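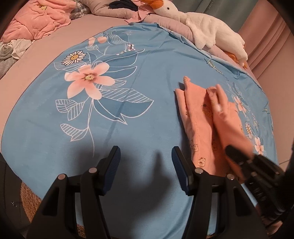

Page last changed: July

Judano Flag Belt Set for Youth and Adult Teams

The Judano set is made for flag football leagues, school teams and summer camps. It comes in two colors, so one box is enough for both sides of a practice game. Each side gets 7 belts, and every belt carries its flags on pull-off sockets that let go with a clear pop.

We started to sell this set after many coaches asked us for a belt that does not slide around during a run. Running backs and receivers turn their hips a lot, and with a loose belt the side flag ends up behind the player. The Judano belt has a rubber strip on the inner face and a buckle that pulls tight with one hand. Tuck the loose end under the belt before play, as most league rules ask for this.

What is in the box
14 belts, 7 in each color
Flags already mounted on the belts
2 spare flags in each color
Mesh carry bag with drawstring
Fitting sheet

Belt length: 970 mm, fully open
Belt material: woven polyester
Flag material: soft vinyl
Colors: red and yellow, or navy and white
Weight of one belt with flags: see the fitting sheet, because it differs between the two color sets

Which size to choose
The standard belt fits most players from middle school up. For smaller children we advise the Furholm short belt, which uses the same sockets and the same flags. You can mix both belts in one team without problem. If a player is wearing a thick sweatshirt, fasten the belt over it and pull the shirt out from under, so that the flags hang free. Pockets should be closed or taped, and it is better to use shorts in a different color than the flags.

Attaching a flag again
Hold the socket with two fingers and push the flag stem in until it clicks. Do not twist it. In cold weather the socket is a little stiffer - warm it in your hand for a moment and try again. A flag that comes off by itself while running has usually a worn stem, and should be replaced with a spare.

Cleaning
Wash the belts by hand in lukewarm water with mild soap and hang them to dry. Take the flags off first and wipe them with a damp cloth. Please do not use the dryer, it makes the rubber strip hard.

Delivery and returns
Orders are sent from our Eskola warehouse on working days. If you need the set for a Saturday game, write this in the order note and we will tell you if it is possible. Unused sets can be returned in the original bag. For belts with a printed team name we cannot accept a return, unless the print is wrong.

Goes well with
Furholm short belt, single
Kovuvano cone set, flat
Judano spare flags, sold by pair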